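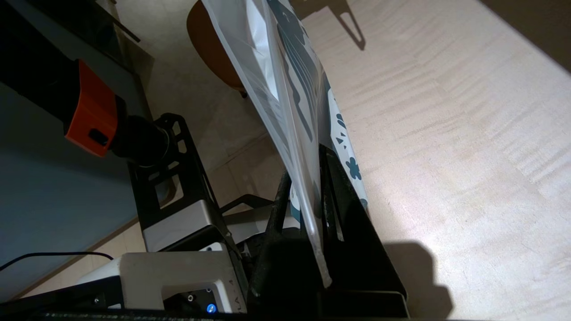
Wilma Koster on mending what we wear

12 Nov 2023

Wilma Koster has repaired clothes in Drakby for many years, first at the tailor shop Van Loon and now under her own name. I visited her to speak about why people repair so little, and she answered before I had opened my notebook. "They are afraid of the needle," she said. "They think the first stitch must be beautiful."

Last year she repaired 246 pieces, most of them trousers. She writes each one in a book, with the fault and the thread she used.
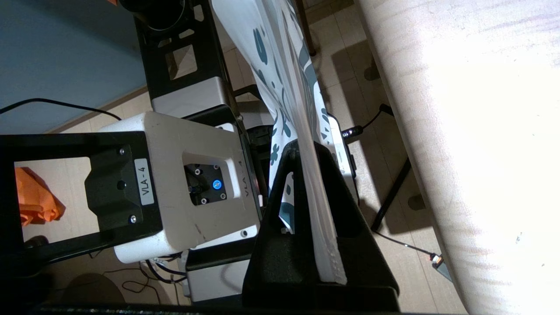 Koster learned to sew from an aunt, who let her practice on old pillowcases. The aunt did not praise very much. "She pulled at my seam, and if it opened, I did it again." Today Koster begins every repair by looking, and for this the cloth must be flat. A crumpled orange fabric, as the one lying on the floor in the picture, can hide a tear in any of its folds. She smooths it with both hands and then she holds it against the window.

I asked which repair she likes least. "Zippers in winter jackets," she said. She charges 5 euros more for them and still she tries to send people to Bradley Crabtree,

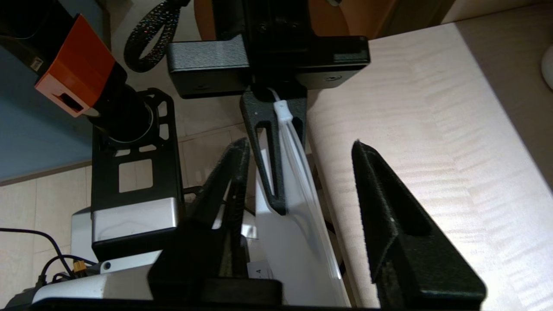 who has a heavier machine and, in her words, a better temper. They exchange work in this way since April. He sends her the wool, and she is glad, as wool forgives a small mistake.

Her own coat is from Kundine and has been relined two times. She showed me the inside before the outside.
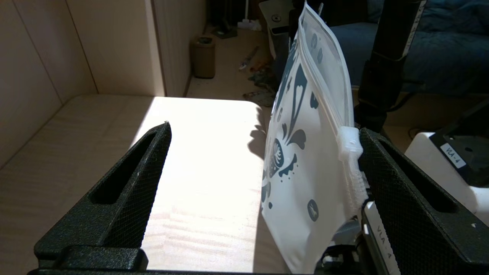

What to have at home

Koster advises to start with little: two needles, black and white thread, and small scissors that are used for nothing else. "If you cut paper with them, buy new ones," she told me, and she looked at my scissors.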